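Wed 29 October

So the retraining run finished over the weekend and I finally have something to say about the clutter problem!

Quick recap if you missed the last post: we're teaching an arm to take things out of a messy basket and drop them in a box, and the old policy (I've been calling it Nulora, the name stuck) was fine with balls and hopeless with anything floppy. Tassanee's idea was to stop cleaning up our demos. We used to throw out every one where the person fumbled a grasp and tried again. This time we kept them all — 1,529 demos, and 758 of those have at least one fumble in them. 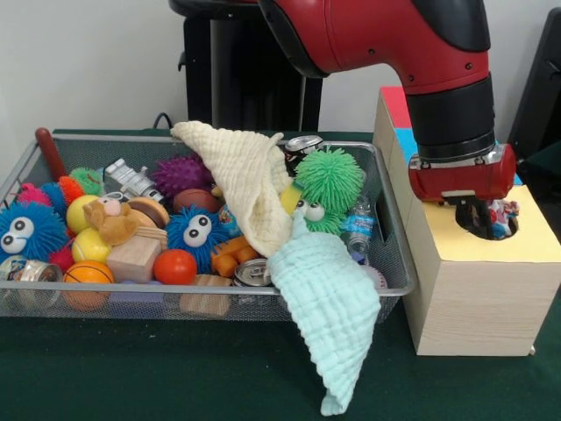

I was pretty skeptical. I figured we'd end up with a robot that was really good at fumbling (Milovan bet me lunch on this, and I owe him lunch). But the new version recovers from a bad grasp way more often, and it doesn't sit there squeezing air like the old one did. On our hard set of 30 trials it got stuck in 10, and the old one got stuck in over half.

Cloth is still the worst. It grabs a corner, lifts, and two other things come along for the ride. I think the wrist view just doesn't show enough of what's underneath, but Virgil thinks it's the training mix, and we've been going back and forth on that all week.

Next up is the same test with half the fumbles taken out, to see how many we really need. Numbers when I have them.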